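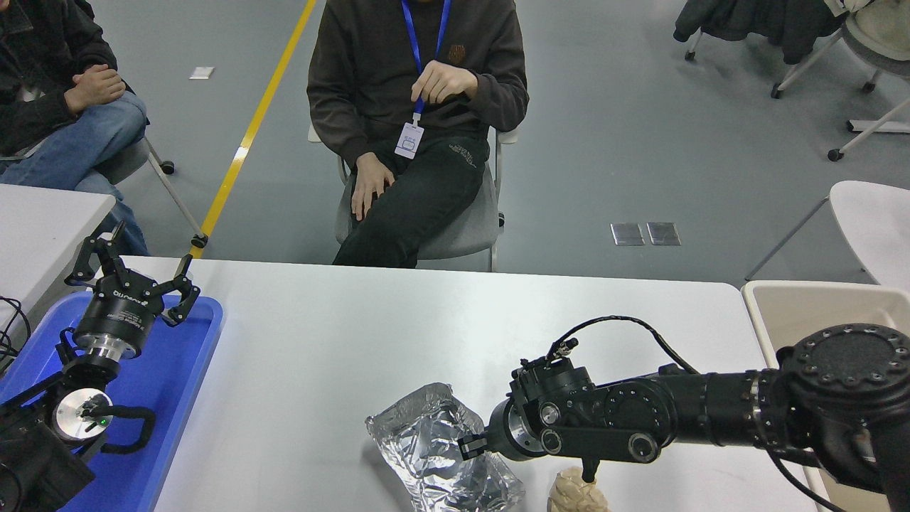 Lempi Tuominen has been baking sourdough rye in Dendum for most of her life, and if you drop in on a Thursday she'll likely hand you the heel of a loaf before you've found a place for your coat. Her starter came from an aunt — a great talker, by all accounts — and it now feeds 16 households up and down the valley.

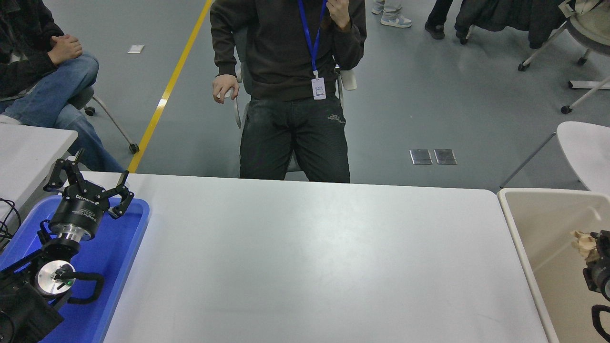
A seat across the table, with a lanyard and badge.

Oskar­i Huttunen bakes from the same starter, though his loaves come out darker and he lets them rest a full day, wrapped in a towel, before he'll let anyone near them with a knife.

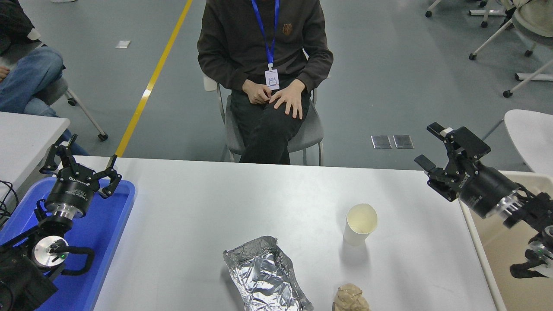
Can you keep a rye starter in the refrigerator?
Lempi does, all through April when the garden takes over, and she feeds it once a week with a spoonful of flour and a little water.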